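The call about the goose came in while Séverine Pons was eating a boiled egg over the sink, and she knew before she picked up the phone that she wouldn't be finishing it.

"It's got its head in a watering can," said the man on the line. "A green one. It's walking around like that."

"Walking where?"

"Well, that's the trouble, isn't it? It doesn't know."

She had been the animal officer for Mekby for nearly eleven years, and in that time she had taken a cat out of a piano, a ferret out of a church organ, and a very tired raccoon out of the back seat of a police car, where it had gone, as far as anyone could work out, entirely on its own. She liked the work, she really did, though it was hard on her knees and harder on her sweaters. The town paid her for 30 hours a week and she had stopped adding up the rest, partly out of pride and partly because her sister, who did the books at the feed store, would have made her do something about it.

She put the egg in a saucer, put another saucer over it, and went out to the truck.

Maxence Jacquet was already sitting in it. He was nineteen and had been her helper since May of the year before, when the court had suggested he find something useful to do with his Saturdays, and he had gone on turning up long after the court had lost interest in him. He had the blanket folded on his lap and the good gloves on top of the blanket – he always gave her the good gloves.

"Goose," she said.

"I heard. My aunt saw it go past the bank."

"Going which way?"

"She said it wasn't really going any way. She said it was more like it was thinking it over."

They drove down past the Orkard bakery with the windows open, listening. A goose with its head in a can makes a sound like somebody being angry in the next apartment, and Séverine figured that if they kept slow they would hear it before they saw it. They heard church bells instead, and a leaf blower, and then a boy on a bicycle who shouted that it was down by the canal, and a woman with a stroller who was every bit as sure it had gone up the hill to the school. Séverine thanked them both. You had to thank everybody in this job, even the ones who sent you the wrong way, or the next time they wouldn't call.

It was the boy who had it right. The goose was standing on the towpath with its feet planted wide, the spout of the can pointing straight out in front like the horn on an old phonograph, and a half circle of people had gathered at what they must have felt was a respectful distance. Somebody had put down a slice of bread. It was hard to say what they expected the goose to do with it.

"Has anybody touched it?" Séverine asked.

"Dale tried," said a woman, and a man who had to be Dale held up a hand wrapped in a dish towel.

She went in from behind, slowly, talking the whole time. It didn't matter what she said. Her mother had taught her that, on the farm at Kimaro, where they had kept geese along both sides of the lane and where a child learned very early to keep her voice low and her elbows in. So she told the goose about the egg. She told it about her left knee, and the new clerk at the town office who wanted all her reports typed, and by the time she got to the price of truck tires she had the blanket over its back and the wings folded down inside it, and the whole warm furious weight of the bird tucked against her ribs.

"Now," she said. "Oil."

Maxence had the bottle open. He ran a little around the rim of the can with one finger, as gently as if he were buttering toast for somebody sick, and then he took hold of the can and turned it a tiny bit one way and a tiny bit the other. The crowd stopped talking. Even the leaf blower quit.

The can came off with a pop, and the goose looked at Maxence, and Maxence looked at the goose, and then it bit him on the chin.

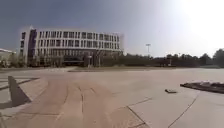

Maxence wouldn't hear of going to the clinic for a chin, so they took the goose instead, in the big crate with the towel on the bottom, all the way over to the Vodumance side of the city where the vet kept Sunday hours. It meant parking and walking, and the walk meant the plaza, that great pale stretch of concrete slabs with the thin dark lines running between them, and the long building with the curved front and all those rows of windows looking down. The sun was so bright off to the right that Séverine had to squint. She had one handle of the crate and Maxence had the other, and every few yards the goose let out a remark. "Do you think anybody up there's looking?" Maxence asked, nodding at the windows. She said she hoped so. She said if she worked in a place like that she would want somebody to carry a goose past at least once a week.

The vet found nothing wrong with the bird apart from its temper and a scraped place under one eye. She cleaned that, and then, over his objections, she cleaned Maxence.

"Name?" she said, pen over the form.

"Jacquet," said Maxence.

"I meant the goose."

He thought about it longer than Séverine would have expected. She watched him in the mirror over the scale, a tall boy with a bandage on his chin, and it came to her that he had not once asked when his time was up – not in the winter, when the pipes froze at the shelter, and not on the morning with the skunks.

"Can," he said finally. "Put down Can."

They let it go at the canal a little before supper. It stepped out of the crate, shook itself from one end to the other, ate the slice of bread, which was still there, and slid into the water without a look back at either of them. Dale had come down again to watch, with a proper bandage now, and he asked if he could have his watering can back.

"It's yours?" said Séverine.

"Well," said Dale. "I didn't like to say so in front of people."

She gave it to him. Then she drove Maxence home, and since his aunt was at the window and waving, she went in and was given soup, and it was dark by the time she got back to her own kitchen and lifted the saucer off the egg.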